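Course handout 3: Personal-care items and their holders
Storage and Small Objects, Unit B
Instructor: Kálmán Vida. Lab sessions: Wanda Begay, room Standia, July

3.1 Scope

This handout covers narrow items kept upright in an open container: toothbrushes, toothpaste tubes, combs. Items stored flat are treated in handout 4. Read section 3.3 before the lab session.

3.2 Terms

Holder: any open vessel that keeps an item upright by its wall and base. A mug qualifies.
Rest angle: the angle between the item and the vertical once it has settled against the rim.
Crimp: the flat, sealed end of a tube, opposite the cap.
Free length: the part of the item above the rim.

3.3 Tubes in a mug

A tube is not a rigid rod. Its cross-section runs from round at the shoulder to flat at the crimp, and the flat end bends under light pressure. Stored cap down, the tube puts its stiffest part against the base and leaves the crimp free to be grasped. With two tubes in one holder, each can settle against a different part of the rim, and the crimps spread apart. The gap between them is what matters for retrieval.

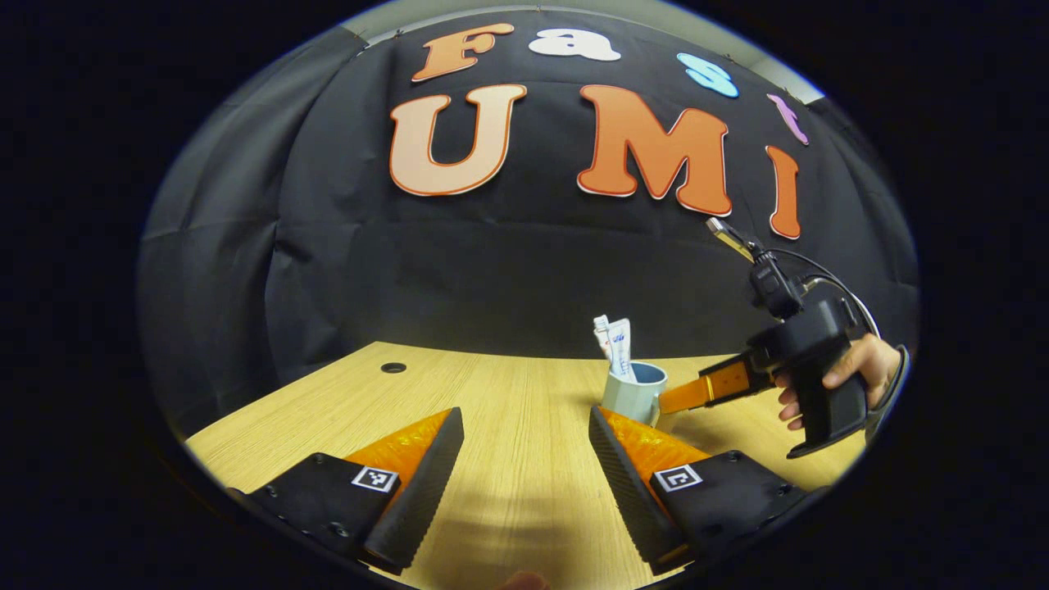 Figure 3.1. Two toothpaste tubes in a pale blue mug, crimped ends up. The tubes lean in opposite directions.

Rest angle depends on the inner diameter of the holder, its depth and the length of the tube. For the lab, use a holder with an inner diameter of 86 mm. A short holder gives a larger free length — easier to grasp, but easier to tip. The Triker holder is weighted with 300 g of sand under a false base and should be used for the tipping comparison only.

3.4 Lab procedure

Place the holder near the back of the table. Insert the first tube, let it settle, then insert the second. Record both rest angles and the distance between the crimps. Remove one tube by the crimp and note whether the other shifts. Repeat with the order reversed.

Record angles to the nearest degree on the Fuentealba sheet. Leave the holder on the table for the next group.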